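Robotics Club news

The club has started the new year with a full room and a new project, so this is a longer item than usual. Thank you to everyone who came back after the break, and welcome to the people who joined after the open evening in October.

The project is called Dulanar. It is about household sorting: putting small things into boxes, taking them out again, and doing it well enough that a machine could be taught from the recordings. Members work with a pair of hand-held grippers, one in each hand, and the camera on the gripper records what is going on as they do the job. We chose sorting after a long discussion last term. The other option was laundry folding, which had plenty of support, and we may come back to it in the summer.

Trefor Lloyd is leading Dulanar and has written the task sheets. There are four so far. Sheet one is moving single items from a flat surface into a box. Sheet two is the same thing in reverse. Sheet three has mixed items, some soft and some stiff, and sheet four has items that overlap, where you have to decide which one to move first. New members should start at sheet one even if they have used grippers before. The sheets are in the blue folder and also on the club drive.

The sessions are recorded at home as well as in the club room. A bench under strip lights is easy to work at, but it gives you the same background every time, and that was the main criticism of our work last year. Beds, kitchen tables, sofas and floors are all fine. Patterned covers are welcome. So is daylight, although you should check the first recording before you do a whole set, as strong sun can wash out parts of the picture.

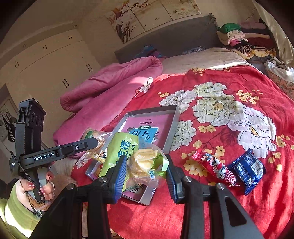 Packets have been the hardest items so far. Boxes and tins have edges, and you can close the fingers on them without much thought. A snack packet has air in it and moves about when you squeeze it, and the shiny ones are difficult to follow on the recording. Prapai Somboon has been going through the packet sessions and has some advice. Come in with the fingers well open and on either side of the packet. Close slowly until the pads touch, then stop for a moment before you lift. If the packet is lying on top of something else, take the top one first, even if the one underneath looks easier to reach. Use the second gripper to steady things if you need to, but keep it out of the way of the first one's view where you can.

Please don't stop a recording because you have dropped something. Pick it up and carry on. We keep the dropped ones and mark them in the log, and they have been more useful than we expected. The only ones we throw away are those where the view was blocked for most of the time or where the wrong sheet number was entered.

On the log itself, we are aiming for 200 finished recordings by the end of term. At the last count we had some 100, so we are on course, but too many of them are from sheets one and two. If you have done your share of those, please move on to three and four. Catrin Prydderch looks after the log and asks that you fill in your line on the same day. She spent a good part of last week matching recordings to initials and would prefer not to do that again. If you share initials with another member, add the second letter of your surname.

The grippers can be borrowed overnight in pairs. Sign both out, bring both back, and put the cables in the bag with them. One cable went missing before the break and has since been found in the Fallden kit box, so check there before you report anything lost. Wipe the finger pads with a dry cloth after use. If a screw feels loose, leave it alone and tell Kauko Kiiskinen, who has the right driver and will do it at the next meeting.

A few people have asked whether food should be used at all. Sealed packets are fine and are to be left sealed. Please don't use anything open, anything in glass, or anything you mind having squashed. Members with younger brothers and sisters may want to count their snacks before and after.

Morena Farina will give a short talk at the meeting on 19th January about how the recordings are cut up and labelled. You don't need to have done any programming to follow it. She will use two of our own sessions, one good and one less good, and has promised not to say whose they are. After the talk there will be time to try labelling for yourself, so bring a laptop if you have one. We have a few spare.

The Niris team, who build the small wheeled robots, are carrying on as before and meet at the back of the room. They have two places free and would particularly like someone who enjoys soldering. They are getting ready for the Szalai Cup, and the rules for this year have now come out. The main change is that the course has a ramp, so the current chassis will need more ground clearance. Ask Kauko if you want to see the drawings.

Subscriptions for this term are now due. It is £20 for the term, the same as last year, and can be paid at the door or by bank transfer. If that is difficult, speak to Catrin and something will be sorted out.

Last, the store cupboard. It was tidied in the break and everything on the shelves now has a label. Please put things back where the label says. Batteries go in the metal tin and must not be left on charge after the meeting has finished.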